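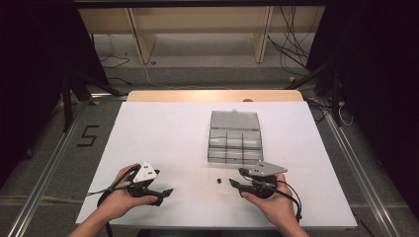

My Flista recipe box has been eating my notes again, so I'm opening this one back up. For anyone who missed the first round: I keep all my bread recipes in Flista on the tablet, 81 of them at last look, and every so often the notes under a recipe go blank after a sync. The title stays, the ingredients stay, but all my scribbles about oven times and which flour I used just vanish. 

Status: reopened 5 November 2021
App: Flista, on a Wamska tablet and an old Drodater laptop

First thing I tried was the obvious one, signing out and back in on both. The notes came back on the laptop and stayed blank on the tablet. Great, I thought, half fixed! Then I opened the same recipe on the laptop the next morning and it had gone blank there too. So the tablet was winning the argument and copying its empty version over the good one. If you've got this problem, please take the wifi off the broken device before you do anything else. I lost the whole story of my rye starter that way and I'm still sore about it.

Second try, clearing the app's stored data on the tablet. It took ages to pull everything down again (our broadband is not what you'd call quick) and for a few days it all looked fine. Then the Cáceres loaf went. That's the one I came home with in April, written up in the kitchen of the flat we rented there, and it's far and away my longest note.

Which got me thinking about length. I made a dummy recipe and typed nonsense into it. 60 words, synced fine. 200 words, fine as well. Then I pasted in the Cáceres note from my backup and it went blank in one go — so I cut it in half, and the half with the accents in it vanished while the plain half stayed put. I took out every accent and it's synced 6 times since without a wobble.

So for now: no accents in notes, export a backup before every update, and keep the tablet offline if anything looks odd. I've sent the dummy recipe to Flista support and I'm leaving this open until they reply.

3 min read
4 comments · 11 shares
Contact · Back to top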